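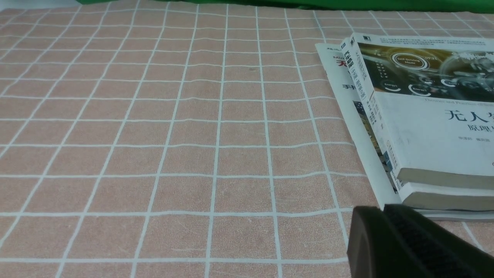
A book stack on the pink cloth, seen from the gripper.

Teleoperators wanted for the Drovier project, Clulholm

4 min read · 8 comments · 3 shares

We are looking for patient, good-humoured people to come and guide a robot arm through everyday table jobs, so that our learning system has plenty of decent examples to copy. You'll sit at the controls and pick things up, put them down, straighten a pile of books, fold a napkin, and then do it all over again with everything moved a little to the left. It is slow work and some of us have grown terribly fond of it.

You don't need a technical background. Jurgita Mockus came to us from a bakery and now trains all our newcomers, and she will sit beside you for your first 3 sessions, or longer if you'd like the company. We have recorded more than 124 tasks so far and would dearly love a wider mix of hands, left-handers especially!

Sessions last two hours, mornings or afternoons, and are paid, as is your training. Tea and a proper lunch are laid on, and we can help with bus fares from Prullivstead. Please tell us if you wear bifocals or need a different chair, and we'll set things up before you arrive.

We start in November and have eight places. To apply, send a few lines about yourself to Arif Jayasinghe or Tamara Hodoroagă at the Clulholm office. A CV is welcome but a friendly note will do just as well.

Share 58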